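# Nijs N7 parallel gripper: bench notes after 18 days
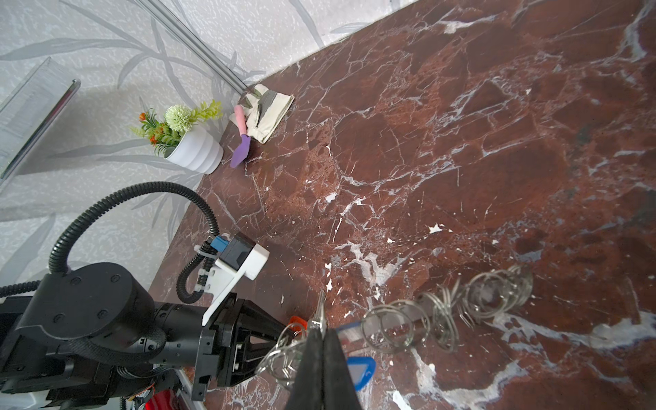

*Key bunch held at the fingertips, wrist camera view. Marble counter, spatula and cloth left in place.*

We ran the N7 against our older Wuvolik two-finger unit on the same arm, same controller and same 1000 Hz loop. Duván Grajales did the mounting; I wrote the test list.

**Grip.** Split rings are a poor target: they roll, overlap and shift the load off center. The N7 held the key bunch in 7 more trials than the Wuvolik, out of 80 each. Most drops came during the lift, with the fingers closed on a single ring.

**Flat items.** Thin silicone blades are still a problem. Both grippers needed a second approach angle, and the N7 was slower to recover.

**Camera.** The wrist view keeps the fingertips visible when closed, but polished stone with pale veins confused our ring segmentation. Lowering exposure helped - a matte mat helped more.

**Cabling.** Leave a generous conduit loop. Our first one was too short and pulled at full wrist rotation.

**Software.** The Priviscombe driver installed cleanly. Force readings drift after a long session, so re-zero between batches.

Recommended for small rigid parts. For cloth, keep the Wuvolik.

- Guido Russo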